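Lost Property and Left Luggage: your questions

Last updated April. Please read before you ring, the phone line gets very busy first thing and most of what people ask is on this page.

I left something on the bus. What do I do?

Wait until the bus is back at the depot. Drivers hand everything in at the end of the shift, not at the end of the route. So if you got off at 9am, chances are we won't have it till late afternoon. Fill in the web form in the meantime. Route number, rough time, which way you were going, upstairs or down.

I left something on the tram.

Same form, tick Tram. Items from the Luvgate line come to us the next morning. Items from the Istmont line come to us the morning after that, they go via the Istmont depot and there's only one van.

Can I ring the driver?

No. Sorry.

Can I go to the depot myself?

Please don't. It's a working yard with vehicles reversing and they will only send you back to us.

Where are you?

Luvgate Interchange, lower level, past the ticket machines, door next to the photo booth. If you come in from Cervantes Street there are steps. Step free is from the taxi rank side, follow signs for Stands F to K and take the lift down one.

When are you open?

Counter 8am to 6pm. Closed for half an hour at 1pm. Closed bank holidays. Left luggage lockers are outside the counter and can be reached whenever the interchange is open.

How long do you keep things?

Most items, three months. Food, same day, goes in the bin. Wet clothing and swimming kit, one week. Bank cards are cut up and the bank told. Passports and driving licences go back to whoever issued them after two weeks so be quick with those.

What does it cost to get my item back?

Small items £2, bags and coats £4, anything bigger £6. Bikes and pushchairs £10. No charge for medicines, walking aids, hearing aids, glasses, house keys or childrens' school bags. Card or cash.

Why is there a charge at all?

It pays for the van and part of the counter. It doesn't cover all of it.

How do I prove it's mine?

Tell us something that isn't obvious. What's in the inside pocket, a scratch, the lock screen picture, the name in the collar. "Black umbrella" won't do, we have a great many black umbrellas. For phones we'll ask you to unlock it at the counter. If it's flat we have chargers for most makes, allow twenty minutes.

Can someone else collect for me?

Yes. They need the reference from your email, their own ID and a note from you. A text message shown on their phone is fine.

Can you post it?

Within the UK, yes, you pay the postage plus the fee. We can't post anything with a battery in it, perfume, aerosols, knives, or glass. Overseas, no, but you can book your own courier and we will hand over to them. Put the reference on the booking or they'll be turned away.

I filled in the form and heard nothing.

Check junk mail first. We only write when there's a match. The form stays live for 28 days and then drops off, so if you're still hopeful fill it in again.
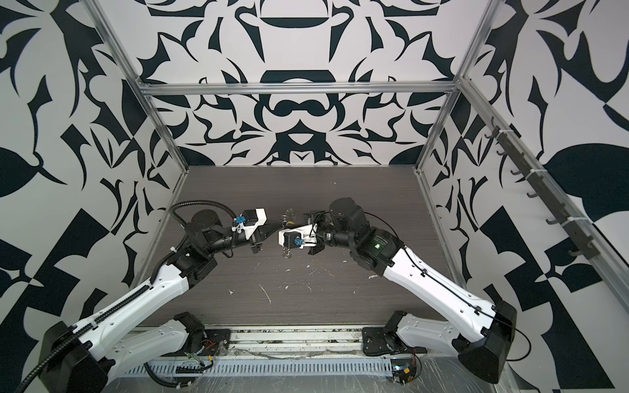

Customer Services, Lost Property Team

I've found something. Where do I hand it in?

To the driver, or any staffed ticket office, or us. If it's cash or a purse please ask for a slip. If you found it on the pavement or in a shop it isn't ours, try the shop or the police website.

Do I get to keep what I found?

Not if it was found on our vehicles or in our stations, sorry.

What happens to things that aren't claimed?

Clothes, books and toys go to charity. Phones, tablets and laptops are wiped and recycled, we don't sell them. Glasses go to an optician's collection. Everything else goes to auction twice a year and the money comes back into running the service. We don't give out auction dates over the counter, they're put up on the noticeboard by the lockers.

Can you tell me if my laptop was used by anyone?

We don't turn devices on except to match them to an owner. What happened before it got to us we can't say. Change your passwords anyway.

Do you deal with the Monari coaches?

No. Monari run from the same stands but they have their own office, upper level, opposite Stand B. Different company, different form. We do get Monari items handed to us by mistake and we walk them upstairs once a day, so if you've tried them and had no luck, try them again the next day.

Lockers

How big are they?

Small takes a rucksack. Medium takes a cabin case. Large takes a full size case and a bit more. Skis, surfboards, cellos, no.

What do they cost?

Small £4, medium £6, large £9, for up to 24 hours. After that the same again for each day or part day. The locker won't open until the extra is paid.

Can I open it halfway through and shut it again?

No. Once opened the hire is over and you pay again. People get caught by this a lot, so take your coat out before you shut the door.

I've lost my locker code.

Counter, with ID, and the card you paid with. We'll ask what is inside. If the counter is shut use the help point next to the lockers, they can open it remotely but they may ask you to wait for a member of station staff.

What if I leave it longer than three days?

We empty the locker and move everything to the counter. You then pay the locker fee plus £10. After three months it's treated like any other lost item.

What can't I put in?

Food that will go off, anything alive, anything flammable, gas canisters, petrol, paint. Cash and jewellery are at your own risk. Cover is up to £385 per locker, and up to £485 if you took the extended cover at the screen when you paid. It can't be added afterwards.

Can I book a locker ahead?

Not at present. They fill up by mid morning in the school holidays and on match days. If they're full the counter can take bags by hand at the medium price, untill 5pm, must be collected by 6pm. If you miss 6pm it's there till 8 the next morning and we really can't get it out for you.

Is there anywhere else to leave bags nearby?

Istmont station has a few lockers on platform 1, coins only. Bring change.

Other things people ask

I was overcharged on my ticket.

Not us. Ticket office, or the refunds form on the Fares page.

I left something in a taxi.

Taxis are licensed by the council. Look for the plate number on your receipt and contact their licensing desk.

My child left a soft toy and it's urgent.

Say so on the form, there is a box for it. Attach a photo if you have one. We look for these first.

Can I complain?

Yes, use the Contact page and pick Lost Property from the list. Reply within ten working days. Please put your reference in the subject line, without it we have to hunt through by hand and it takes longer.

Do you have this page in large print?

Yes, ask at the counter or email and we'll post one out free.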